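Bresar Patient Messaging Module

The Bresar module adds two-way messaging between clinic staff and patients to the Tekleab records platform. Patients receive visit instructions, test results and medication reminders by text or through the portal, and replies are filed in the chart under the correct visit.

Capacity and retention
Each license covers one site and up to 2,000 active patients. Messages stay searchable for 28 months – after that they move to the archive, where they can still be exported. The form library contains 41 intake and follow-up templates, all editable.

Requirements
Tekleab 2 or later. The Ninik sign-on service is optional. 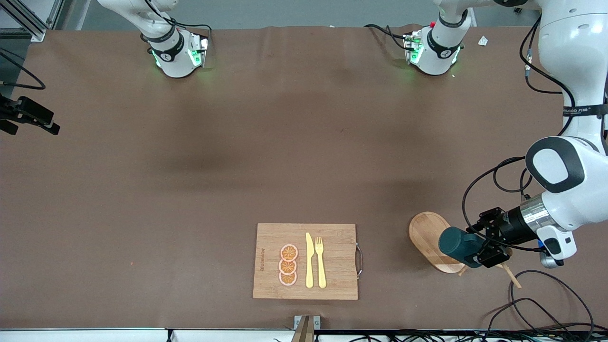 Message status is set by the patient's last action and appears beside the name in the staff inbox. Green means read and confirmed, and red means a reply is overdue. The colors are the plain kind found on equipment lights. Status colors can be replaced with text labels under Display.

Orders and site licenses: Linilville office, weekdays and Saturday until noon.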